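Thursday, pm. Card bench notes, Urnlow lot

Opened the Urnlow box of minor league hockey cards. 300 in the main stack, mostly Orkis base, 6 Orkis foils on top. Corners OK on four foils, other two have whitening along the back edge. Surface check under the lamp, low angle. Print line on one, same spot as last month's. Not sending that one in.

Sleeves: Stestudton penny sleves too tight, catch on the corners. Went back to the Desmet ones. 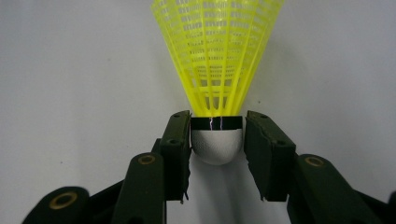
Diễm Phùng thinks the print line is on the whole run and buyers won't knock much off for it, so grade it anyway. Maybe. Want to see two or three sold ones first. Grading fee eats most of it unless it comes back a 10.

Prices: base going nowhere. Foils moved up some 3 dollars each since May, but thin, hardly any sales. Would not hold the base for a jump.
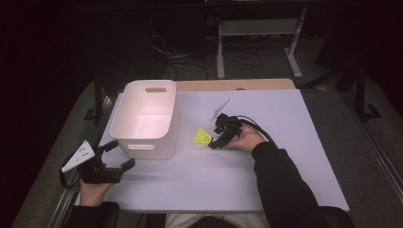

To do

Re-measure centering on the two good rookies, my ruler numbers dont match Raffaele Longo's.
List base as one lot of 300, no singles.
More Desmet sleeves.
Ask Raffaele what he paid for his last foil.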